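厨房台面怎么收才不乱?贴几张我家的,求大家出主意

版块:居家生活 > 厨房与收纳
发表于 2025-07-09

楼主:半勺燕麦
各位邻居好,潜水很久了,第一次自己开帖,话多请见谅。二月份搬进现在这套房子,厨房是房东装好的,白色仿大理石花纹的台面,墙上贴深灰和银灰的细长条马赛克,我当时一眼就喜欢上了,觉得以后做早饭心情都会好。结果住到现在,台面越来越满,每天早上想找一块能切面包的地方,都得先把东西往两边推一推。

我们家早饭吃得杂,一个要吃烤面包,一个要吃麦片,小的那个什么都不肯好好吃,非得先把她的玩具水果摆上盘子,"请大家吃饭",请完了才肯坐下来。所以台面上真吃的假吃的常年混在一起。柜子不是没有,上柜太高,下柜塞了锅,真正顺手的就是这条台面。预算我想控制在600以内,不打孔,不动墙面。大家帮我看看先从哪里下手比较好。

2楼:灶台边的猫
欢迎欢迎!你这个描述我太有共鸣了,我家也是早饭那半个小时最乱,过了九点厨房又像没人住一样。不过光听文字不好出主意,拍几张台面看看吧,不用特意收拾,越日常越好,收拾过的反而看不出毛病在哪儿。

3楼:半勺燕麦(楼主)
好,那我就厚着脸皮贴了。 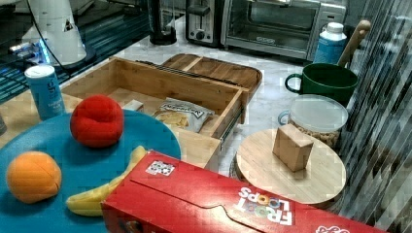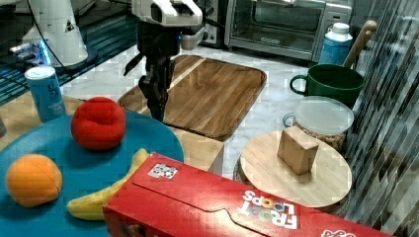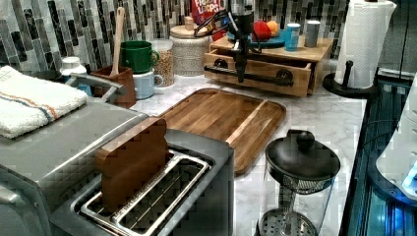

4楼:老陈醋与白砂糖
先说优点,你家的颜色其实挺舒服的,竹木色的东西不少,配那面墙很好看,底子在那里,不用灰心。

我的意见是先分区,再谈买东西。你现在的问题在于早饭用的家什分散着站:烤面包机在一处,小烤箱在一处,杯子和麦片罐又各占一块。我会把烤面包机旁边定为"面包区",木砧板就固定放在它跟前,烤好了拿出来直接在板上抹东西,掉的渣也都在板子上,那块板四周有一圈高起来的边,正合适。麦片类全部归到另一头,罐子挨着罐子,早上一伸手就是一排。

还有一件事要啰嗦一下,烤面包机上搭着的那条白毛巾,请务必挪走。我知道随手一搭很方便,我自己从前也这么干,后来被家里老人念了好几年才改过来。面包机一开,上面什么布都不该有。

5楼:半勺燕麦(楼主)
毛巾收到!马上改,谢谢提醒。确实是随手搭惯了,看照片才发觉不像话。我在水槽旁边弄个粘贴挂钩应该就行。

6楼:Minden来的搬砖人
我来唱个反调,楼上的分区我赞成一半。木砧板那么大一块,长年平躺在台面上,等于把最宝贵的一块地方让出去了。我家的砧板一律竖着靠墙,用的时候拿下来,用完立回去,台面立刻宽出一大截。楼主第一张里那个带格子的竹托盘也一样,立着就好,平放下来又会变成什么都往上堆的地方。

另外零食袋子丢在抽拉式的竹盒里,看着是收了,其实只是换个地方皱着。那种透明的薯片(还是饼干?我看不准)吃剩的,找个夹子一夹,竖着插一排,比躺着好找得多。

7楼:老陈醋与白砂糖
回6楼:竖着放我试过,坚持不了。早上手忙脚乱,谁还记得立回去,两个星期以后它自己就又躺下了。一件天天要用的东西,让它待在用的地方,我觉得不算浪费。当然各家习惯不同,你家人自觉,我很羡慕。

8楼:Minden来的搬砖人
哈哈,也不是自觉,是我家台面总共就那么窄一条,不立起来就没地方放电饭锅了。楼主家比我家宽裕,两种都试一个礼拜,看哪种留得住吧。

9楼:灶台边的猫
我倒是被那个蓝色大圆盘吸引了,红的、橙的两个布水果,旁边一根黄香蕉,太可爱了,我家小侄女看见肯定走不动路。

不过认真说,玩具食物和真食物还是分开好,倒不全是为了整齐,布做的沾了油很难洗的。我姐家的做法是给孩子在餐桌底下放一个带盖的矮筐,玩具水果住在里面,开饭之前小朋友自己端盘子来"上菜",上完了再请它们回家睡觉。孩子觉得是游戏,大人省了一道收拾,你家那位既然喜欢请客,说不定吃这一套。

10楼:半勺燕麦(楼主)
"请它们回家睡觉"这个说法我要学起来!今晚就跟她商量。矮筐家里正好有一个闲着的,连钱都省了。

砧板那件事我和家里人也讨论了,一比一平,他要立着,我要躺着,只好按搬砖人说的轮流试。

11楼:谷物罐子收集者
看到罐子我就不困了。楼主的容器其实不少,问题是高矮胖瘦各一套:一个透明罐白盖子,里面浅褐色一粒一粒的;一个带花纹的玻璃罐配木盖;还有透明带盖的塑料盒。Froot Loops又是原装纸盒,在盘子边上躺着。纸盒最占地方,开了口还容易潮,倒进密封罐里,盒子压扁就可以扔了。

我家用的是Pronduvness的方罐,一组40块,三组下来把麦片燕麦坚果都装齐了。方的比圆的省地方,罐子与罐子之间不留缝。木盖那个好看,留着当门面,放在最外面,装常吃的。

12楼:灶台边的猫
纸盒我舍不得让人扔,小朋友认盒子呀!我侄女家换成透明罐以后,她坚决认为里面不是同一种麦片,闹了三天。要倒也留一小块盒面剪下来贴在罐子上吧。

13楼:谷物罐子收集者
哎,这个我没想到,家里没小孩的人露怯了。剪下来贴罐子是个好办法。

14楼:马克杯摞马克杯
杯子摞着放那里我有话说。一绿一蓝叠起来,单看是好看的,但天天摞容易磕釉,我有一只就是这样磕掉一块的。墙上不能打孔的话,可以在上柜底下夹一条免打孔的挂杯架,Whitelaw那种夹层板的,我买的时候435,比网上杂牌贵不少,用到现在没掉过。

15楼:老陈醋与白砂糖
435挂几只杯子?楼主总共才600的预算,还要买罐子呢。杯子下面垫一块软布,或者干脆并排放,一分钱不花。

16楼:马克杯摞马克杯
各花各的钱嘛,我也没说非买不可。我这人就是看见杯子挂成一排心里高兴。要说贵,我当初差点让Malik家来量全套台面收纳,报价3,269,跟他们比我已经很克制了。

17楼:半勺燕麦(楼主)
别吵别吵,两位说的我都记下了。杯架我再想想,先垫布。

我自己排了个顺序,大家看看行不行:这个周末先把毛巾、玩具水果和零食这三样挪了,不花钱的先做完;然后买一组方罐试试,盒面剪下来贴上;砧板先躺一周再立一周;木勺子现在东一根西一根的,有一根还插在杯子里,统统归到那个棕色的陶罐里去。剩下的钱先不动,住一阵子再看缺什么。

18楼:Minden来的搬砖人
顺序没问题。只补一句,方罐买之前量一下上柜底到台面的高度,连盖子带手一起量,不然罐子放得进去,盖子掀不开,我吃过这个亏。

19楼:半勺燕麦(楼主)
已经去翻卷尺了,谢谢!砧板两周以后我回来报告哪一派赢了。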